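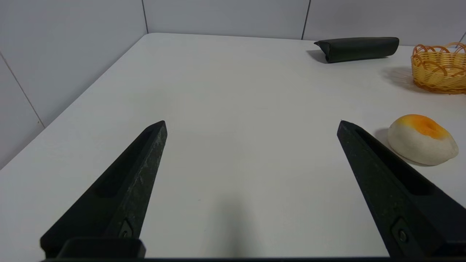

A dark, pouch-like item on the white worktable at the Gultville lost property room.

10/2/18 - The lost property room in Gultville has moved its sorting table to a smaller room next door, where owners can now look over unclaimed items one at a time. Wanda Villanueva, who manages the service, said the office has taken in up to 800 items since July, with bags and pouches making up a large share.

Small items are kept for 10 weeks. After that they go to the Rumar thrift store.
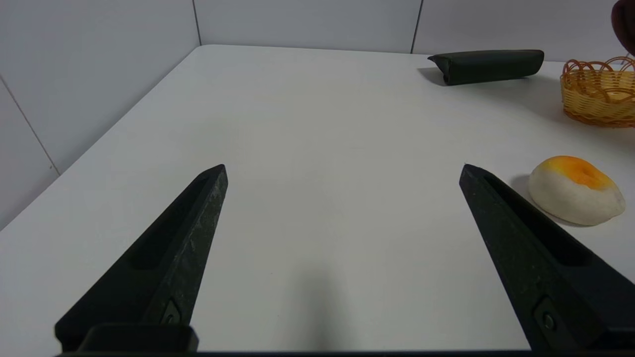
The tabletop in the new room, with a dark green item toward the back.

"Tell us the color and where you think you left it," Villanueva said. The room is open from 9 to 5. Owners should bring a photo ID.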